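Nostaritz Questions Claims Behind "Lifetime" Holster Ratings

Holster maker Nostaritz said in November that it will stop printing the word "lifetime" on its packaging, and it doubts that anyone in the trade can back the word up. 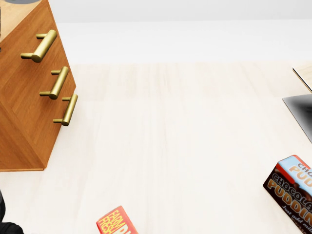 Wooden drawer cabinet with brass bar handles.

The company put 30 concealed carry holsters through 2,000 draws each. Retention had loosened on 7 of them, two of its own Ellia models included.

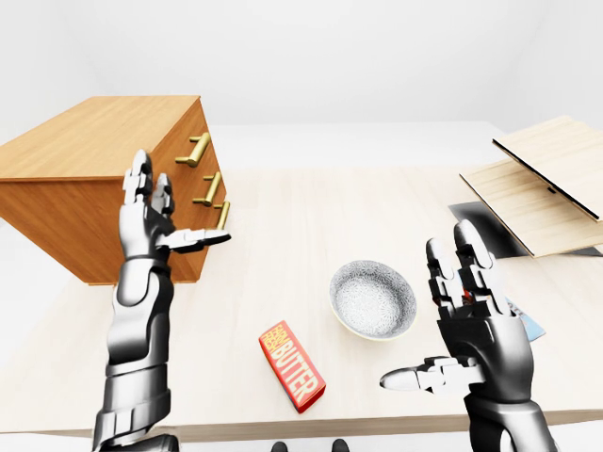
Holster buyers hear plenty of big promises, and few come with a test sheet. Nostaritz wants the sheet in the box – draw count, clip wear, screw torque. A shopper should be able to read it laid flat on a pale wood tabletop like this one, without a magnifying glass.

"I don't trust a number I can't check, and that goes for ours," said Rutilio Maldonado, head of testing. "Ask how it was measured."

The Ellia line will carry a plain wear rating at $70. Whether rivals follow is another matter, and Nostaritz isn't counting on it.
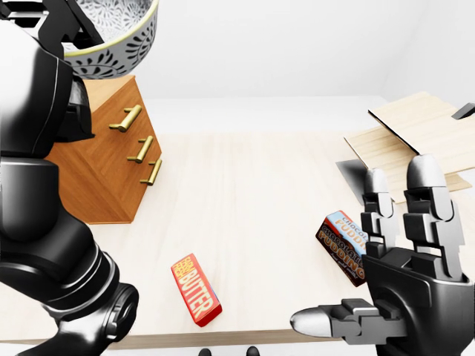
Bowl with a leaf pattern, above the cabinet.

Media contact: Dierckx Press Office, for Nostaritz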